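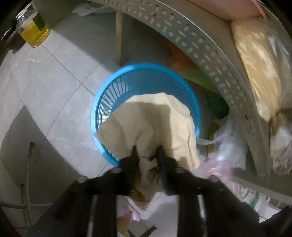
Cream cloth over the blue basket

Subject: Re: [cukside-textiles] Re: washing old cotton covers before dyeing?

Sorry, quick one between jobs, meant to answer properly last night and fell asleep on the sofa.

The short version: yes, wash it. Wash it twice if it's old. Longer version under your bit.

> Hi all, new to the list. I've got a heap of plain cotton dust covers from a house
> clearance in Rinulcombe, mostly cream and off-white, some with brown fold lines.
> I want to overdye them for curtains. The shop says I can go straight in the dye
> bath because the cloth is "pre-washed". Is that right? Also is there any point
> in soda ash on fabric this old, or will it wreck it? I have a top loader and a
> big stockpot, nothing fancy.

Pre-washed means it went through water at the mill. It says nothing at all about what happened in the 30 or 40 years after. Dust covers are the worst for it – furniture wax, hand grease, whatever people sprayed on their sideboards. You can't see any of it till the dye goes on and then you get pale blotches with hard edges and you can't fix them. Ask me how I know. Whole set of bedroom curtains, walnut brown, looked like a giraffe.

So what I do. Shake everything outside first. Check for pins, old covers are full of them, I've had two go through the pump. Then a cool rinse, no soap, just to get the dust out. Throw that water away, it'll be gray. Then the hot wash with soda ash and a small squirt of plain dish soap, the kind with no hand cream in it. Long soak, overnight if you can stand having the tub out of action. Rinse till it stops feeling slippery.

Soda ash is fine on cotton and linen, even old cotton. It is NOT fine on wool or silk, so if any of those covers have a wool tape or a silk fringe cut it off first. If the cloth tears when you tug it on the straight grain then it's too far gone anyway and the ash didn't do it. Do the tug test before you spend money on dye!!

Fold lines. Brown ones are sometimes dirt and sometimes the fiber itself going. Dirt comes out in the soak. The other sort won't, and it'll take dye darker than the rest. Either pick a color deep enough to swallow it or cut your panels so the line ends up in a hem. I've done both. Cutting is less heartbreak.

Weigh it DRY before you start and write the weight down somewhere that isn't the back of an envelope. My last batch was 2,760 grams dry, which is too much for one pot, should have split it in 2 and didn't. Came out streaky on the top layers. The piece I did seperately was 409 grams in the same pot and it's perfect, even all over, so that tells you something. Cloth wants room to move. If you have to shove it down with the spoon there's too much in there.

Dye – for curtains I'd use fiber reactive every time, not the all-purpose stuff from the supermarket. Nikham do small tubs and they'll mail out a color card if you write and ask. Their Mughal red is lovely but it goes pink in a south window, give it two summers. The dark blue has held up much better for me. Somebody on here got a whole house done in the olive, check the archive for May, there's a long thread with the recipe in it.

Drying, people skip this and they shouldn't. Don't leave wet washed cloth in a heap, it creases like mad and the creases take color differently. Get it out and on the line as wide as you can. If you're going straight to the dye bath leave it damp, damp cloth takes it up more evenly. If you're not dyeing for a while dry it all the way, then wet it again on the day. Half dry patches are trouble.

Also, allow for shrinkage. I know you said they've been washed before but have they been washed HOT? Measured one of mine before and after, went from 62 inches to 58 on the long side. That's a lot when it's meant to reach a window sill. Cut after washing and dyeing, never before, and leave the old hems on till the end so the edges don't fray all over your machine.

The top loader is fine btw. Run it empty with hot water afterwards or your next lot of towels will be a suprise. Keep the stockpot for dye from now on, don't cook in it again, and wear a mask when you're measuring out the powder. Gloves too, the long ones.

What windows are they for? If it's north facing ignore what I said about the red. And what's the heading going to be, pencil pleat or just a rod pocket? Makes a differnce to how much cloth you need and I may have spare tape I can send you.

Got to run, kettle's on and the van is here.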